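Home Posts Bench notes Archive Contact

Re-zeroing the two-arm cell
Apr 4, 2021
3 min read

Quick one, typing this between runs. The Skelten cell has been drifting on the left side since we swapped the wrist bracket. Small drift, but the bottle sockets in the foam are tight and small is plenty. Nelly Villca wanted it sorted before she goes back to the Idilmont job so that's been my whole day.

First job, cables. The black one off the left gripper needs slack. Too short and it tugs the wrist at full reach, too long and it drags on the table. I leave a loop on the tabletop and run the arm out slow by hand before I trust it.

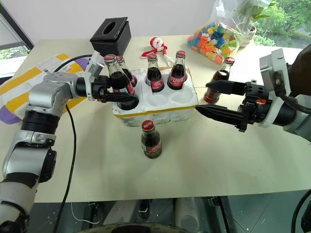
Zeroing

Joint zero first, fingers after. Always. I did it backwards in August and lost 283 saved poses, so teh order is now written on the cabinet door. Arms parked, power down, pins in, power up, save. Then the fingers: open full, close on the gauge, save again. Speed stays at 6 percent until both arms have been through the lot.

Then the foam tray. Cristian Cuervo says tape it down. I say leave it, I want to see if a finger is nudging it. Back row full, front row open, the rest of the cola standing loose around it. Both grippers open and clear of the glass before I hit start.
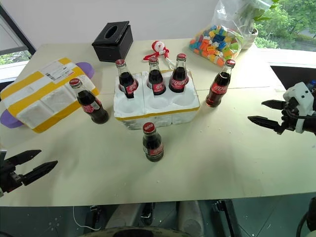 How often do you re-zero?

Every 300 cycles, plus any time a bracket or finger comes off. If the left arm starts sounding gritty I stop early and check the bolts first.

Still to do: new finger pads (Espinoza has them on back order), backup of the pose file, and a proper cable clip for the left wrist. Will run 100 cycles at full speed once the pads are in and post the numbers, good or bad.

Older posts Newer posts Search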